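4.3 Failures after a correct grasp

In simulation, the Vemeck policy reached the target object in most episodes, and we first thought that the remaining errors came from perception. When we read the logs again, we found a different picture. Of 700 episodes, 132 were stopped by the safety monitor, and in 60 of these the object was already held. The stop came during the transfer phase, while the arm moved over the other objects on the table.

The cause is in the collision model. The Drutari planner attaches a held object to the gripper as a fixed box, and the size of this box is computed once, before the grasp. If the object later tilts between the fingers, the box is not updated. For a short object the error is small. For a long one with a narrow neck, the free end can leave the box, and the planner then accepts a path which is not safe.

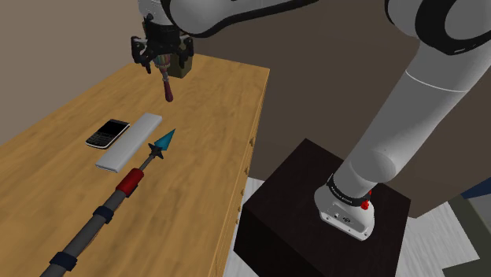 Figure 2. Simulated tabletop in the transfer test. A slim brush-like object hangs between the gripper fingers with its handle down; a phone, a flat slab and a long spear-like object lie on the table.

We tested two changes. The first one makes the box larger by a constant margin. It removed the contacts, but the planner often found no path in cluttered layouts. The second one estimates the object pose again at each planning step, as in the Plenduris controller. It is slower, and we still observed stops when the fingers covered most of the object. We kept the second change for all experiments in Section 5.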